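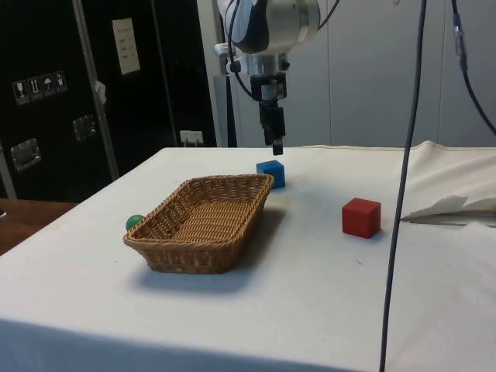 4.2 Grasp proposal filtering

The Tinddale planner receives a list of candidate grasps from the perception module and removes those that cannot be reached without crossing a keep-out volume. Each volume is a convex hull fitted to the segmented depth points and grown by a fixed margin. Trials use a cube, a ball and a shallow wicker basket on a cloth-covered table. Of 263 logged proposals, 209 passed the filter. A proposal that fails is not repaired; the next in rank is tried, and planning stops after 700 ms.

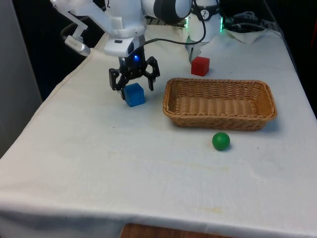

Latrice Szabo, commenting on an earlier draft, objected that a convex hull closes over the mouth of an open container, so any placement inside it would be rejected before the planner had looked at it. We accept this. Hulls are now split at the rim height, and the inner region is marked as free space.

The margin matters most for small objects close to the basket, where one finger has to come down between the object and the rim.
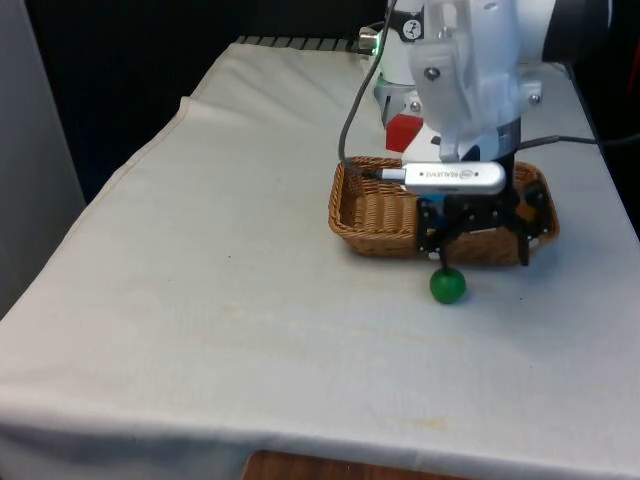
Figure 2. Gripper over the basket, left fingertip touching the top of the green ball.

With the split hulls in place, the remaining rejections come mainly from wrist cable limits, which are treated in Section 4.3.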